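Sorting out the odds-and-ends bin

May 14, 2025

Every workshop has one, and ours has had several over the years – the big open bin where everything goes when you can't decide where it ought to go. A stray bolt, a bit of cable, the knob off something you meant to mend last July. It starts out as a very sensible idea and then one day you find you're up to the elbow in it looking for a fuse. I've put down what has worked for me, in no special order, and you're very welcome to pick and choose.

Start with a bin that has a divider

If you only take one thing from this page, let it be this. A plain tub is fine for rags, but for small bits a bin split into two is so much kinder to the person using it. I keep one side for things I've looked at and mean to keep, and the other for things I haven't got round to yet. When the second side is empty I'm allowed a cup of tea (I have the tea anyway, but it tastes better).

Grey is a good colour, by the way. It doesn't show the dirt, though I'll admit dark little parts do tend to vanish against it, so a lamp on a bendy neck is worth having close by.

Don't fill it

It sounds daft, having a large bin and keeping next to nothing in it, but a few things scattered over the floor of it can be seen at a glance. Once they start lying on top of one another you've lost them. My own rule is 12 items a side, and when I reach that I stop and put things away properly, even if I'm in the middle of something nicer.

Expect some scratches

A metal floor will get scuffed and cloudy, and a dividing wall takes a fair few knocks as well. I used to fret over this and went through a whole tin of Grellik polish one wet weekend, and it looked lovely until the Tuesday. Now I wipe it down with a damp cloth, dry it well and leave the marks be. Do run a finger (gloved, please) along any worn patch now and then, and take a bit of fine emery paper to anything that catches.
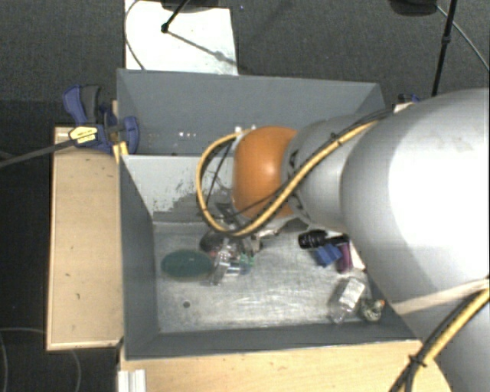

Tie your cables up

Anything with a lead that works over a bin wants its cable kept under control, and a few cable ties will do it. Leave enough slack for things to move, then bundle the rest. Snip the tails if they stick out, as they're surprisingly sharp on the back of the hand.

Give it a proper empty now and again

Tip the lot out on an old sheet, brush out the corners and put back only what you'd go looking for. The rest goes into Trolto boxes with a label on the short end, so you can still read it when they're on a shelf – I learnt that after labelling every single lid.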